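Cloth shrank in the wash, can I save it before the family lunch?

Posted by Tatu Koech
Jun 22, 2022

Hi everyone, long time reader, first time asking anything. I have a cotton tablecloth that I use on our kitchen table pretty much all year, and over the weekend I did something dumb. My mother-in-law spilled curry on it, I panicked, and I put it through on hot with a load of towels and then straight into the dryer on high. The stain did come out, so there's that, but now the cloth is too short. It used to hang down a good hand's width at both ends and now one end barely makes it over the edge. The sides look okay to me. It's just the length.

The label says cotton with a little bit of something else I can't read anymore. It came from a shop called Akis that used to be near our old apartment, and they've closed, so buying a second one isn't going to happen. I've looked online and everything close to it is either the wrong blue or has a shiny coating, which my husband hates because the plates slide.

I've read that you can soak it in hair conditioner and stretch it back. Does that work on a tablecloth or only on sweaters? And if it doesn't, is there a way to add some length that doesn't look like I sewed a dish towel to the end of it? I have a basic sewing machine and I can do a straight line, more or less. Zippers, no. I also have 28 people coming in October, but they'll be at three tables and this one is only for the kids and the snacks, so it doesn't need to be perfect. The family lunch is sooner, a week from Sunday, and that's the one I'm worried about.

Thanks in advance!

Gitau Mwaipopo

Oh I've done this, with a cloth I liked even more than you like yours, I bet. You can get some of it back but probably not all of it.

The conditioner thing does work on cotton, a little. What it does is make the threads slippery so they'll move when you pull. I fill the bathtub with lukewarm water, just enough to cover the cloth, and put in a good squeeze of the cheapest conditioner I can find. Leave it for 30 minutes. Don't wring it. Press the water out with your hands, then roll it up in a dry towel and kneel on the roll (this is the fun part, my kids fight over it).

Then you need two people. Each of you takes an end, and you pull gently, working your way across from one side to the other so you don't end up with a big bulge in the middle. If you only yank on the corners you'll get pointy corners and a cloth that's still short between them, ask me how I know. Go back and forth a few times. After that I lay it flat on a bed with an old sheet under it and put books along the short edges to hold it. My first try I hung it over the shower rod, and it dried with a crease I could still see at Christmas.

Iron it while it's a tiny bit damp, and pull with your free hand as you iron, always in the direction you want it to grow. I think half of what I got back was from the ironing. Use the cotton setting only if you're sure about the other fiber. Since you can't read the label I'd go one notch lower and try a corner first.

Now the bad part. It will shrink again next time if you wash it hot, and maybe a little even if you don't. So from here on it's cold water and no dryer. I do mine on the 4 minute pre-rinse first if somebody has spilled, and then the normal cold cycle with nothing heavy in with it. Towels are terrible company for a tablecloth, they grab it and twist it.

For the curry, next time, try dish soap and cold water right away, then lay it in the sun. Sun is amazing on turmeric. I had a yellow splotch the size of my palm fade out in one afternoon on the balcony rail.

Oh, and measure it before you start! I didn't, and I spent a week telling everybody it had grown back when I had no idea if it had.

Odera

just turn it sideways or get a smaller table lol

seriously though a runner down the middle and nobody looks at the ends

Danari

I'd try what Gitau said first, but you also asked about adding length, so let me take that one. I sew curtains for people on the side and I get this question with curtains all the time.

Don't try to match the print. You will not match it, and a near miss looks worse than something different on purpose. Pick out one of the plain colors in the cloth and buy a solid cotton in that color. Then add a band to both ends, even though only one end looks short to you now. With a band on one end only it looks like a repair. With both it looks like it came that way.

Wash your new fabric before you cut it! Twice if you can stand it. Otherwise the band shrinks later and puckers all along the seam and you'll be back here asking about that.

Cut the strips double the width you want plus the seams, fold them lengthwise, iron the fold in, and sew the raw edges to the end of the tablecloth, right sides together. That's one straight line per end, so you're fine. Unpick the old hem first if you have the patience, because that gives you a bit of extra length for free, and press it flat with steam. There may be a faded line where the old fold was. Put the seam right on top of it if you can.

Finish the raw edge inside with a zigzag. If your machine is basic it still has a zigzag, they all do. I use Olovier thread because my local store stocks it and the 200 yard spool lasts me through a couple of jobs, but any all-purpose polyester thread will do. Change your needle before you begin. People never change their needle.

A little border at each end is also a good place for the kids to wipe their hands, apparently, so choose a darker color than you think you want.

I've put mine below, which is the same sort of small flower print and gets washed constantly. Cold, line dried, ironed when I feel like it. 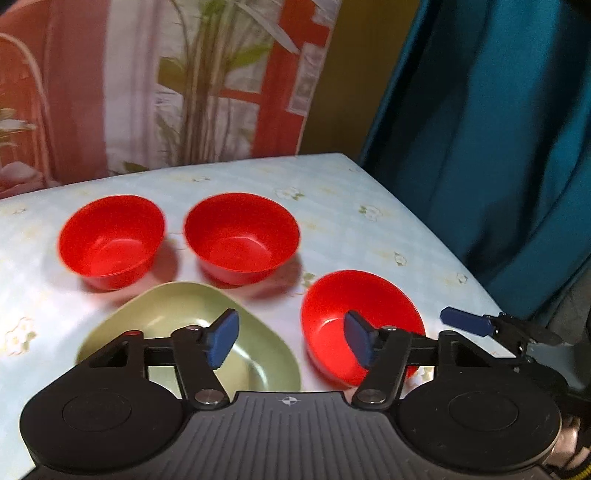
My everyday cloth, with the red bowls out.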